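Desk-tidying plan promises 46 saved minutes a week, but the math is thin

Last updated April 2, 2025
3 min read
70 shares

BRARPORT. Stationery seller Steltis wants people to stop putting things away. Its new home desk plan, called Adar, says pencils, calculators and small keepsakes should stay out on the tabletop, each in a fixed spot, and that drawers are where time goes to die. The company says the habit saves the average user 46 minutes a week. It has yet to show how it got that number.
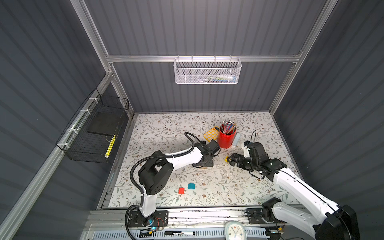 Colored pencils in a red cup, with a yellow calculator behind, on a floral tabletop.

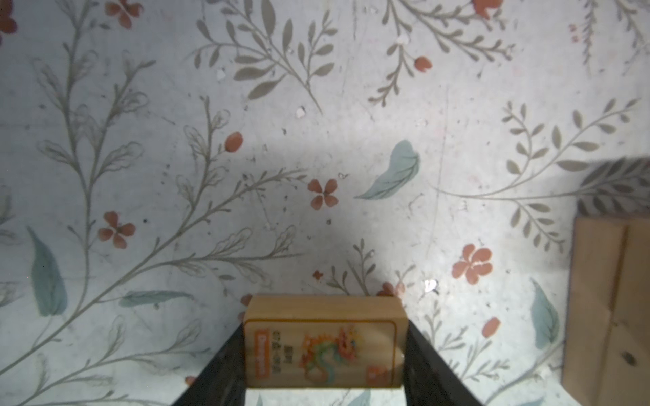 What the plan asks for

The 12-page booklet sells for the price of a decent lunch and can be boiled down to a few lines. Pencils go upright in a cup, points up. The calculator goes toward the back, on the side of the hand you don't write with. Anything flat and small, an eraser for instance, gets its own place and goes back there after use. You are also allowed one item with no job at all. Steltis calls this the "anchor piece," and a printed wooden block with a dragon on it would qualify nicely.

There is also a page on table coverings. The booklet favors a pale background with a pattern, on the theory that you remember a spot better when there's a flower next to it. Maybe so. A busy print is also a good place to lose an eraser.

Where the number comes from

Steltis says it surveyed 2,000 customers in March. Of those, 800 filled in the whole form. People were asked to guess how long they spent looking for things before they tried the plan, then guess again after. They weren't timed, and there was no second group who carried on using drawers.

"People know their own desks," said Alois Hofstetter, who runs the home range at Steltis. "If they tell us it's quicker, I believe them." Asked whether customers who had already paid for the booklet might be inclined to say it worked, he said he hadn't looked at it that way.

Zoia Horobets, a professional organizer at Breathnach, a Brarport firm that sets up home offices, was less impressed. She has nothing against a cup of pencils within reach and keeps one herself.

"Forty-six minutes is a lot of looking for a pencil," she said. "If you're losing that much time, you probably own too many things, and leaving them out won't help."

Horobets also pointed out that open desks collect dust, a subject the booklet leaves alone.

Steltis plans to sell a second booklet, on kitchen counters, later this year. Hofstetter said the savings there would be "even bigger." He did not give a figure.

14 comments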